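Shared rulebook for home tidying robots published

2020-01-09

Good news for anyone who has ever watched a robot arm squeeze something a bit too hard! The Narklow group has put out its first good practice guide for robots that pick up household things, and it's free to read.

The guide runs to 110 pages and covers grip force, what to do when an object slips, how close people may stand, and how each attempt should be written down. It draws on 4,000 logged pick-ups from test rooms run by Utora and Zodero, who until now kept their records in completely different ways (one counted a dropped item as a failure, the other only if it landed outside the container).

Phones get a chapter to themselves, and it's a cracking read. They're thin, glossy and easy to scratch, and they often end up on top of each other. The guide asks for a slow approach, a force limit set before the session starts, and a fresh check of the fingertips after every 128 pick-ups. 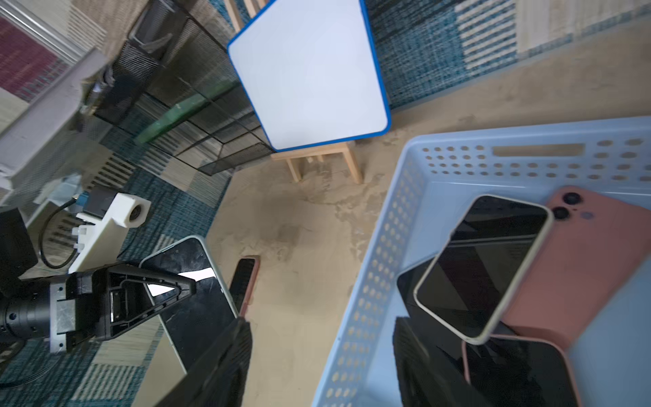

A phone held between the gripper's fingers, beside a basket with more phones in it.

Floor work is covered too, including rugs, trailing cables and furniture legs. Kuroda, which makes grippers, has already said it will print the force table in its manuals, a lovely touch for smaller labs.

Readers sent in 149 comments on the draft, and most of the changes they asked for made it in. A second edition, with a section on glassware, is planned for June.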